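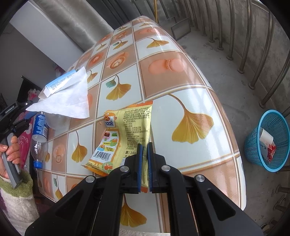 Teaching a gripper to tidy the table: tips for patient people

1. Grip low. With a crinkly snack packet, close both fingers on the bottom edge and leave the rest alone. Grab the middle and you are mostly teaching it to make crumbs.

2. Keep your hands apart. If you work with two grippers, let one deal with the packet while the other has the tissue. Crossed arms look clever for a second, then you have to start the take again.

3. Tissues are worse than they look. They float, they cling, and they bring friends. A small box caught up with the tissue counts as a grab of two things, so label it that way or bin the take.

4. Lay bottles on their side for some takes. Real tables are untidy, and a machine brought up on upright bottles will sulk at the first one that rolls.

5. Leave the loud tablecloth on. Ramil Dela Peña at Nekthorpe swears by ginkgo leaves and macarons. Plain white came second in his tests and first in his complaints.

6. Move at the speed of someone being paid by the hour. We aim for 50 takes before tea and keep 9 on a bad day.

7. Put the waste basket where you can reach it without a lunge. The machine will copy the lunge.

8. Stop when you start dropping things. Your wrist will know before you do.

14 comments | 9 shares

Get the Jekedix tips letter by email. Unsubscribe whenever you like.

Contact | © Jekedix | Back to top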